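# Desk organizer

A desk organizer (or desk tidy, if you grew up with my grandmother) is a small open holder that keeps pens, sticky notes and other loose bits in one spot on a desk. I've been editing the office pages of this wiki since April, and I still think it's the best thing you can buy for under 15 dollars!

## Types

The kind I see most is mesh: thin metal, lots of little holes, painted black or dark blue or silver. Mesh is light and doesn't show dust much, though you'll want a soft brush for the corners. Wood ones look nicer (I own a Rukwood, three drawers, one of them sticks) and molded plastic ones are the easiest to wash. There are also spinning ones, which I love and my cat loves more.

## Placement

Most people put the organizer at the back of the desk, off to one side, so the front stays free for writing. Clocks, lamps and stacks of books tend to end up along that same back edge, and on a narrow desk that fills up fast. 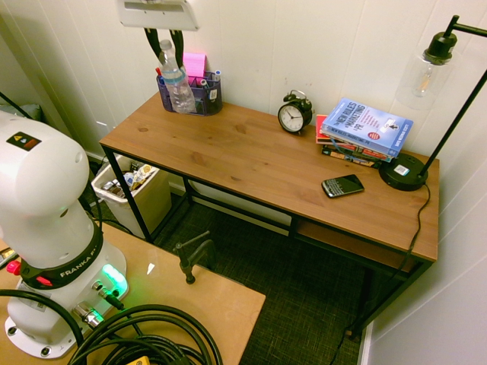 If you're right-handed, try it on the left for a week before you decide. I fought this for years, but it keeps your elbow from knocking the pens over when you reach for the phone. Under a lamp is fine too, as long as the pole doesn't get in the way of the taller compartments.

## What goes in it

Pens and markers, mainly, plus a pad of sticky notes. Some people park a water bottle in the big compartment, and I'm one of them, but check that it isn't top-heavy when full. I keep 10 pens in mine and use two (the Likthorpe gel ones, if you're curious).

## See also

- Pencil cup
- Letter tray
- Drawer divider

*Last edited 16 Jul 2019*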